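Lullthorpe Schools Debating Day: hall check
Checked 21 Feb 2021, main hall and two side rooms

Fire exits clear: yes. The left one sticks and needs a firm push.
Seats set out: 227, in rows of 16. Last row short.
Centre aisle wide enough for a wheelchair: yes, after moving one row back.
Stage steps: loose tread, second from top. Taped for now, must be fixed before teams go up.
Lectern microphone cable: taped down.
Speakers' timer: works, but can't be read from the far table.
Visitors' sign-in sheet: missing. Print two.

Comment: the Zultatville team has asked for a ramp to the stage. The one in the store is too steep. Either borrow the Etim school ramp or hold all rounds on the floor. 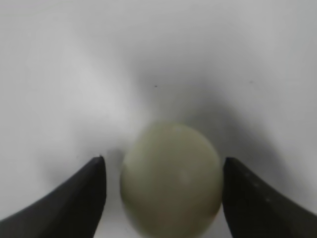
Jyoti Vashisht would sooner have every round on the floor, as the judges hear better there and the steps stop being a worry. She also wants the motion cards handed out at the door, so pupils aren't crossing the aisle during speeches.

Side room B: heater guard fitted. Room limit 20, notice to go on door.
First aid box: plasters low.
Recheck steps and sign-in sheet before doors open.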